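Service Robots, Unit 3: Looking after the drinks cell

Right, this is the unit I look forward to all year! The Povwood cell does one job, filling a glass at the juice dispenser, and nearly everything that can go wrong with a two-handed robot goes wrong in it sooner or later.

Start at the tray. The pick and place points are all taught from the drain grate, so if someone lifts the grate out to wash it and puts it back crooked, every height after that is off. Seat it, press the corners, then run the height check at 30 per cent speed. Do not touch the spout offset until the grate is right.

Next comes the grip. Fingers close from the side, above the ribbed part of the glass, and the mouth has to sit directly under the nozzle before anyone goes near the lever.

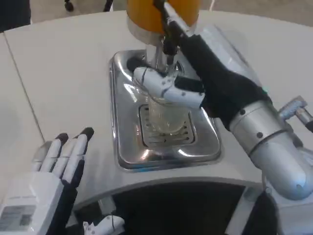 Manon Beaulieu wrote back on last year's notes that she'd check the wrist sleeve before the grip, as a bunched sleeve drags on the joint and you end up re-teaching a position that was fine all along. Good catch, and I've changed the order on the lab sheet - sleeve first, then fingers.

Sleeve check: power off, slide the fabric back, look for juice on the seam ring, wipe with a damp cloth, dry it, slide the fabric forward again. Sticky residue is the big one in this cell. Follow the cable down as well and make sure it hangs free of the counter lip through the full reach.

For the lab in November, each pair runs 100 cycles and logs every stop in Tiltent. Bring your own rag, and read the Terkby section on fingertip wear.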